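Notebook, bench 2, January

Phone stands, continued from the last entry

Started at 9:40. Campbell wanted the stand comparison finished before the next order goes out, so I left the hinge samples for later and worked on phones and stands only.

Stands in this round: the two mauve ones, which are the same model in our parts list (Jilter), and the beige one on the round base (Pondance). The Pondance we have only one of. A second is on order. If it comes in a different color I don't care, but it has to be the same base.

Weighed the Pondance on the small scale: 280 g. Did the Jilters too but wrote the figure on the back of a shipping label and the label is gone. Will redo.

Wiped the teal top with the damp cloth and then the dry one. There was still tape residue near the back rail from the cable work. Used the plastic scraper, came off fine. Don't use the metal one on this surface, it leaves marks that show up in the side light.

Layout

Stands go at the back, phones in front of them, four phones in all. Francine's note from last time said to stop lining the phones up square to the edge, as people don't put their phones down that way at home. So they go down at whatever angle they land, as long as none is overlapping another. Keep the spacing loose enough to get a finger under the edge. The phones with the silver edges are easier to find against the teal than the black ones, and I would like to try a lighter mat at some point to see what difference it makes.

All of them are old units with the batteries run down and the SIM trays empty. Please keep it that way. Someone left a working phone in the tray in the fall and it rang in the middle of everything. 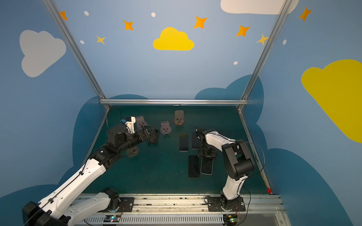 Placing phones on stands

Counted today: 137 placements by lunch. Running total for this setup is 1,165 on the tally sheet, which I have checked against the sheet in the binder and they agree.

The Jilter lip is shallow. A phone set down a little high on the back rest slides into the lip by itself, and a phone set down low catches on the lip and tips forward. Had 10 tip forward, all on the Jilters. I marked them on the sheet with a T. The Pondance had none, but it turns on its base if the phone comes in off center, and then the next one goes in crooked. Turned it back by hand each time and noted it.

Tried a strip of the thin rubber under one Jilter. It holds the stand in place but does nothing for the tipping — that is the lip, and we can't change the lip without printing a new part. Took the rubber off again so the two would match.

Fingerprints on the glass make a difference to how the phones slide. Cleaned all four at noon with the lens wipes. We are down to the last box.

Jiltidex sheet

Francine Lemieux set up the Jiltidex spreadsheet so that every stand gets its own row, including duplicates. I had been putting both mauve stands on one row. Split them this afternoon, going back through the paper tally. The early rows don't say which of the two it was, so I left that cell blank. Don't fill those in by guessing.

Column names are still a mess. "Seat" and "Rest" mean the same thing in some rows. I'm using "Rest" from now on.

To do

Weigh the Jilters again and write it in here
Order lens wipes
Ask Campbell if a deeper lip is worth printing, even one, to compare
Lighter mat, borrow from bench 4
Put a pencil mark on the Pondance base so it goes back to the same spot

Stopped at 4:15. Phones are back in the gray tray, stands on the shelf above the sink.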